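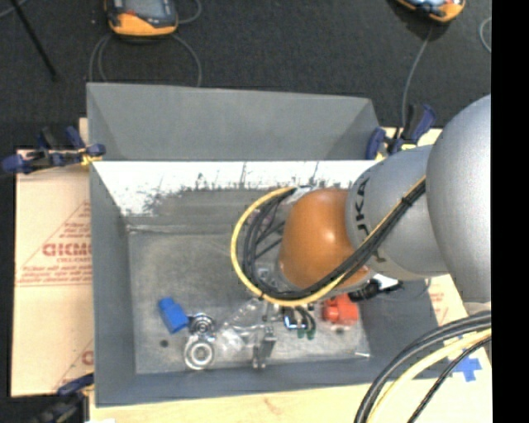 Anjani Sinaga
Gründerin der Nähwerkstatt Venska, schreibt hier über Kurse, Stoffe und Maschinen

Häufige Fragen zu den Nähkursen
Stand: 01.09.2023

Muss ich schon nähen können?
Nein, überhaupt nicht! Im Grundkurs fangen wir beim Einfädeln an, und ich selbst habe an meinem ersten Abend drei Nadeln abgebrochen. Wer schon Kissen und Taschen hinter sich hat, ist bei Hwa-young im Aufbaukurs besser aufgehoben - da geht es gleich an Reißverschlüsse und Kragen.

Was kostet der Grundkurs?
70 Euro für drei Abende, Garn und Übungsstoff sind dabei. Den Stoff für euer eigenes Projekt bringt ihr mit oder sucht ihn euch bei mir im Regal aus (das dauert erfahrungsgemäß länger, als man denkt).

Darf ich meine eigene Maschine mitbringen?
Sehr gern, ich finde das sogar besser. Bitte Fußpedal und Anleitung nicht vergessen! Das Pedal bleibt dauernd zu Hause liegen, und ein passendes Ersatzpedal habe ich fast nie.

Muss ich den Stoff vorher waschen?
Baumwolle und Leinen ja, so warm, wie ihr das fertige Stück später waschen wollt. Wolle bitte nicht einfach in die Maschine stecken, fragt mich da lieber kurz.

Wie viel Stoff brauche ich für einen einfachen Rock?
Kommt auf Größe und Schnitt an. Schickt mir vorab eure Maße, dann rechne ich es euch aus. Bei großen Mustern lieber etwas mehr kaufen, sonst passt es an der Seitennaht nicht zusammen.

Kann ich einen Abend nachholen?
Ja, im nächsten Kurs, solange ein Platz frei ist. Im Januar machen wir Pause, da wird nur umgeräumt und Inventur gemacht.

Gibt es Gutscheine?
Gibt es, auch als Karte mit Umschlag. Schreibt mir einfach, auf welchen Namen er ausgestellt werden soll - ich lege ihn dann vorne an der Kasse bereit.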